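In defence of the paper cup with a picture on it

I've had the same argument three times since March, so I may as well write it down and then I can send people a link and get on with my tea.

The argument goes like this. You have people over, or you run something at the hall, or you set up a corner of a shop for a spring do, and somebody has to decide about cups. And there's always one person who says the cups should be plain. White, or that sad recycled brown. Plain is tasteful, plain goes with everything, plain doesn't compete with the flowers. I used to be that person! I bought a carton of 2000 plain white cups once because they were cheaper by the carton, and I was still pulling them out of the laundry cupboard four years later, and I can tell you that not one guest ever looked at one of them and felt anything at all.

What changed my mind was a kids' afternoon in Isville, where my sister lives and where I get roped into things. Her friend Rodel Calimlim had been put in charge of drinks and he'd bought cups with little animals on them. Foxes, I think, and a hedgehog. I made a face. I thought they'd look like a dentist's waiting room. And then I watched a whole table of five-year-olds spend longer choosing a cup than they spent eating cake, and every one of them knew which cup was theirs for the rest of the afternoon. We usually go through three cups a child on a day like that, because they put one down, forget it and come back for a fresh one. That day we brought home most of the second sleeve unopened.

So there's your first point, and it's a boring household one, but I'm fond of it: a cup you recognise is a cup you hang on to. People talk about waste as if it's all to do with what the cup is made of. Fair enough, that matters, and I'd be happier if everybody brought a mug. But a good deal of it is just people losing track of their drink. The plain cup is the easiest thing in the world to lose track of. We all write our names on them with a marker that doesn't work, and then we can't read the names.

My second point is about colour, and this one gets me into trouble with the tasteful crowd. The usual rule is that if you've gone to town on the decorations then everything on the table should pipe down. I don't believe it. Put up a branch of fake cherry blossom (and I love fake cherry blossom, I'll come to that) against a pale wall with a nice fat blue cloud painted on it, and a stark white cup beside it looks like something the plumber left. Put a cup there with a bit of cream and yellow in it, a rabbit, a small dark bird, some blue and grey, and it belongs. It's part of the same daft little world. You want the cup to look as though it lives under that tree.

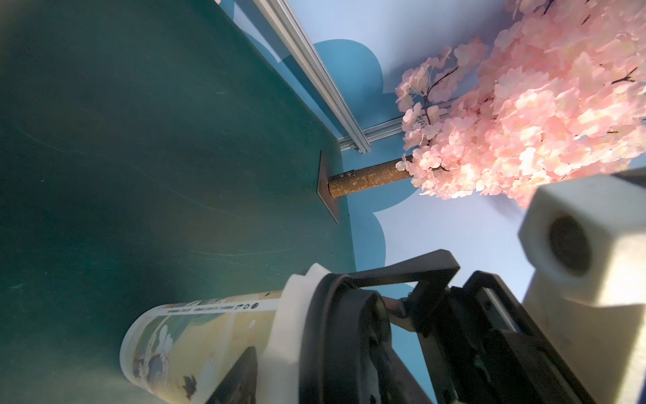 Baranauskienė wrote to me after I'd said some of this in the newsletter, and her view is that I've got the whole thing backwards. A picture on a cup is a picture you're going to throw in the bin, she says, and she finds that a bit grim, teaching children to pick a favourite rabbit and then scrunch it up. She would sooner have twenty chipped mugs from the op shop, no two alike, and somebody's uncle on washing-up duty. She also thinks pink and yellow together give her a headache, but she admits that's a separate matter.

I've thought about the mugs, because she's right that they do everything I'm praising. Nobody mistakes the mug with the faded lighthouse for the one with the golfing joke. If you've got a sink, and hot water, and a crate you can lift, go with the mugs and my blessing. But I've done the mugs outdoors with one cold tap and a tea towel that gave up in the first ten minutes, and I drove home with a boot full of clanking dirty crockery and my coat over the top to keep it quiet. I was not thinking about beauty. For the sort of thing where there's no sink, I want paper, and if it's going to be paper I want the rabbit.

As for scrunching up the favourite, well. In my experience they don't. They take it home. There is a cup with a hedgehog on it standing on my nephew's windowsill with 8 pencils in it and a feather, and it's been there so long the side facing the glass has gone a different colour. I don't say every cup gets that sort of retirement. Plenty end up in the bin with a teabag stuck to the bottom. I only say that in all the years of the white ones I never saw a single one kept.

Now, the blossom. The same people who want plain cups tend to be sniffy about artificial flowers, and I'd like to stick up for those while I'm here. A real cherry branch indoors is glorious for about a day and a half, and then it's confetti on the carpet. The fake ones have got so much better than the waxy things my nan kept in the hall. Get the sort where the petals are more than one shade of pink, with the thin dark twigs running through, and a bit of trunk with a barky texture to it. It's the trunk that does it for me. Loads of people buy the flowers and skip the trunk, and then they've got pink stuff floating about on fishing line. Flowers need to be coming from somewhere!

And fix it properly, please. Mareo, who lends me his drill, talked me out of tape after I'd had one branch come down in the lemonade. A decent metal plate and a couple of dark screws that don't draw the eye, straight to whatever's solid, and you can let the children run past it. I used to fuss about hiding the screws with moss or a bow. I've stopped. If the flowers are full enough, hardly anyone gets as far as looking at the base, and anyone who does is the type who enjoys seeing how a thing's been put up.

While I'm on backdrops, paint the cloud bigger than you think. Mine always start out the size of a cauliflower and I have to go over them the next morning. Big round lobes, a blue that's properly darker than the wall behind, and don't add a face. Somebody will ask you to add a face.

I had a long talk about all this with Mulo at the party supply place, who was very patient about it given I was holding up the till. The illustrated cups cost a bit more than the plain ones, I won't pretend they don't. But I was buying fewer, and I'd stopped buying the separate packets of stickers and the little flags and the paper straws with stripes, all the bits I used to add to make plain cups look as though we'd made an effort. The picture had already made the effort. My receipt was shorter, anyway, and I was out of there before the parking ran out.

I do have limits. I can't be doing with cups that have slogans on them. I don't want to be told to sparkle by something I'm drinking cordial out of. And I don't like the ones where the same animal is repeated all the way round in a tight little pattern, like wallpaper, because then there's nothing to find. The good ones have something near the rim and something else lower down, so you notice the one while you're drinking and the other when you've put it on the table and you're half listening to somebody's story about their extension. Grown-ups do this too. I've watched a man of seventy turn a cup round in his hand to see what was on the other side.

So that's where I've landed. Mugs if there's a sink, and Baranauskienė can have the washing-up roster with my compliments. Otherwise, the rabbit. I've still got part of that white carton in the laundry, if anyone near Isville is raising tomato seedlings and wants to come and collect it. Bring a box, the original one's had it.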